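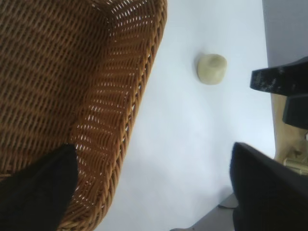 I spent most of last week collecting examples for the new picking policy, and I said I would write up how it went. The task is a dull one on paper. There is a basket, there is a white table, and there are small soft things that need to go from the table into the basket. The arm has to learn it from us doing it by hand, over and over, with the wrist cameras recording.

The target was 200 episodes. I got there on Saturday at teatime, but I threw away 17 of them when I went through the recordings, so I shall have to go back and do a few more.

For anyone who hasn't done this, an episode is one full go at the task. You start the recording, drive the arms with the leader set, do the thing, stop the recording and press a key to keep it or bin it. Then you put everything back somewhere slightly different and go again. A good one is short. The resetting takes longer than the doing, and that is where I start getting lazy and putting the object down in the same place each time.

I know I do this because the first batch, which we called Gakow, had exactly that fault. I plotted the start positions afterwards and over 100 of them were in a patch about the size of a saucer. The policy we trained on it was very good at that patch and hopeless anywhere else. This time I wrote a small script that prints a position before each episode, and I put the object there whether I like it or not. Some of the positions are awkward, right up by the rim of the basket, and those are slow. I left them in.

The other change was to the soft things. With hard blocks you can close the gripper until it stops and you're done. Soft ones give, and how much they give depends on where you take hold. I had been squeezing far too much, mostly out of nerves about dropping them. Watching the Gakow recordings back, you could see the command going all the way shut every time, so the policy did the same. 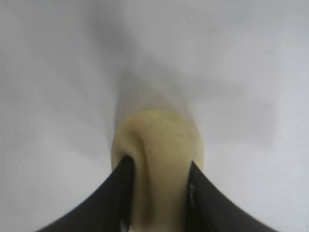 So I now try to close until there is a firm hold and then stop, and I leave a short pause before lifting. The pause matters more than I expected. Without it the closing and the lifting run into each other, and the model learns to start going up while the fingers are still coming together. I count one in my head. It makes each episode a bit longer and I can live with that.

I also had to decide what to do about bad grasps. My rule at the moment is that a fumble followed by a clean second try stays in, as long as I didn't do anything odd in between. A fumble where I waved the arm about for a while gets binned. Most of the 17 were of the second kind. Two were simply me forgetting to stop the recording and going to put the kettle on.

The lighting I have given up controlling. The table is pale and so are the objects, and when the sun comes round they are quite hard to tell apart on the wrist view. I thought about buying a darker mat, but the table at Ondgate, where this has to run in the end, is white as well - so it may as well learn on white.

The set is called Pluris for now. I'll top it back up to 200 this week, train overnight and try it on start positions that aren't in the script's list. If it can manage those I'll move on to having two objects out at once, which will need a new rule about which one to pick up first. At present I just take whichever is nearer and I'm not sure I'm even consistent about that.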